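Stitside feeder watch: a month with the add-on that looks after our printers

I run the print corner for a small pattern company, which means two machines, one desk and an air con unit that blows my sheets about. We post out sewing patterns all day and the printing is automated: orders drop in overnight, the queue sorts them by paper, and by the time I've got my tea on there ought to be a pile waiting. Stitside is the software that runs it, and since April I've had their feeder watch add-on as well. It counts pages and nags you before a tray runs out. I love it! Mostly.

Setting it up took one Thursday morning. You tell it what each tray holds (I put 100 for the inkjet and 200 for the laser, nice and cautious), choose when it should warn you, and that's that. 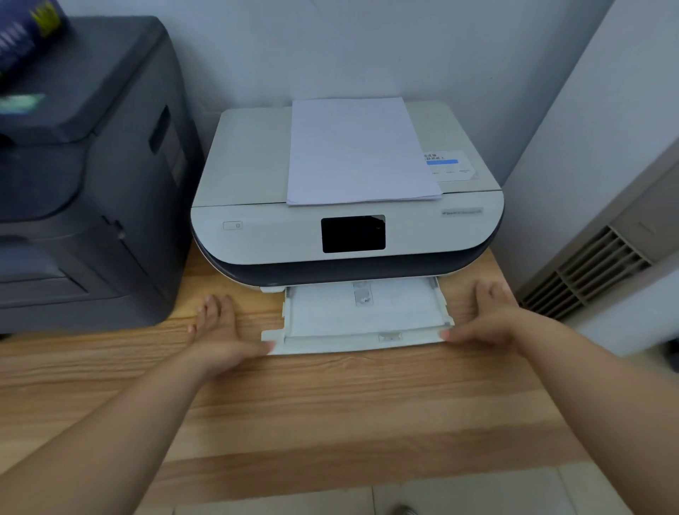
My one real moan is the tray reset. You have to tell the software you've refilled, every single time, and if you forget it carries on counting down from the old number and stops the whole queue at four in the morning. I've done that twice. Ermanno Bortolotti at Marras, who sold me the licence, says a proper prompt is coming, and I'll believe it when I see it.

The other thing it can't do is paper prep, so that bit is still down to you. Fan the sheets, square them up, snug the guides in. When I'm lazy about it I get double feeds, and no clever counter will save you from those.
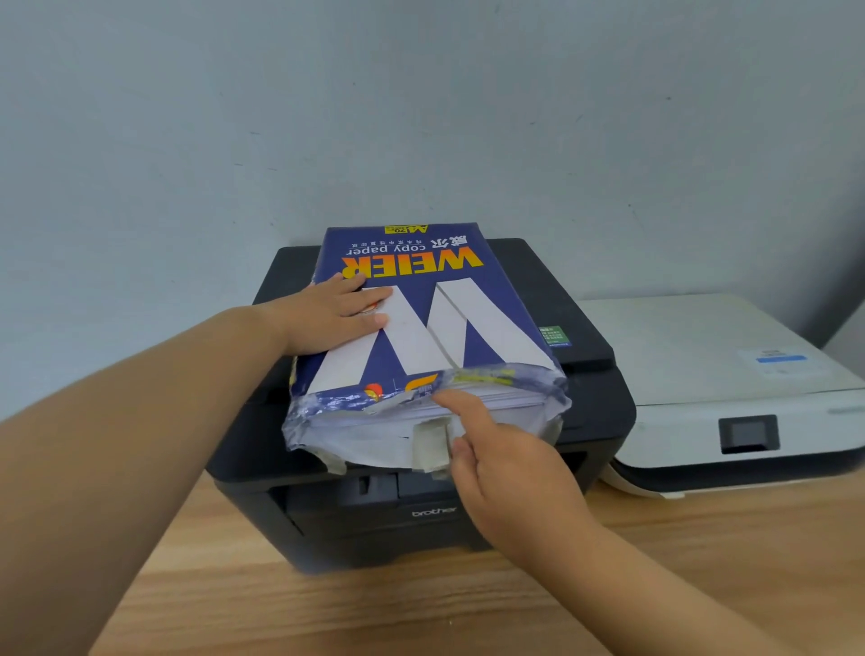 Opening a new ream on top of the Brother.

Cleaning reminders are better than I expected. Mine pops up every 90 jobs and tells me to wipe the rollers, so now I do it (I never used to, sorry printers).
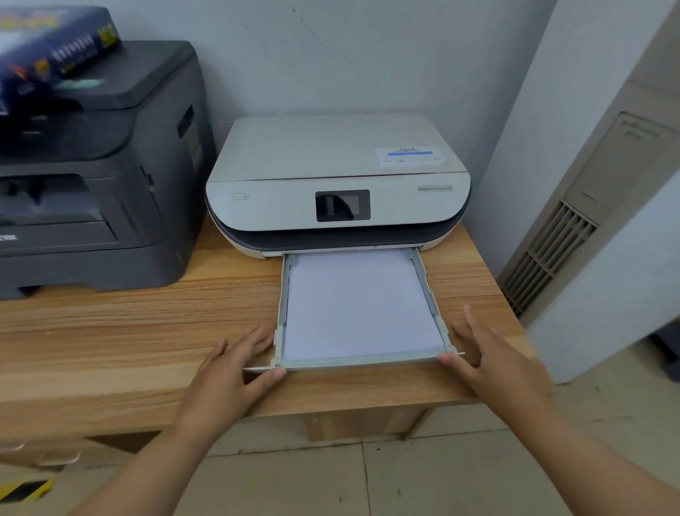
I tried Ulow before this and gave up in a week, far too many menus. Stitside gets four stars from me, and it'll get the fifth when they sort that reset out.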